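Kultus (robot)

Kultus is a two-armed tabletop robot built in a shared workshop in Dreltside. Begun in December as a one-arm kit, second arm added later. Design files are kept by the Bisht group, a loose circle of hobby builders who meet at the workshop. Not to be confused with Kekutley, an earlier wheeled project by the same people.

Construction

Each arm ends in a black two-finger gripper held together with small screws. Finger parts were redrawn 11 times before the linkage stopped binding. Wiring runs down the back of each arm to a single control box. Power supply is shared, which caused resets early on when both arms lifted at once; a second supply fixed most of it. Total cost given as more than 500 dollars, tools not inculded.

Cube task

Main test is picking and placing small colored cubes on a round wooden table, pink and light blue. Arms are run by hand first, the moves recorded, then played back. A session is 30 runs, with the grippers re-zeroed between sessions.
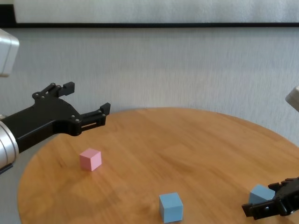 Renu Thakur wrote on the article's talk page that re-zeroing once a session is too little for grippers of this type, and that her own pair drifted enough after four or five runs to miss a cube completly. She asked for the drift figures to be added. None have been so far.

Later changes

Rubber pads for the fingertips were tried and dropped, they peeled. A softer closing speed was kept. Plans for a third arm are listed in the build notes, no parts ordered yet.

See also: Kekutley; Dreltside workshop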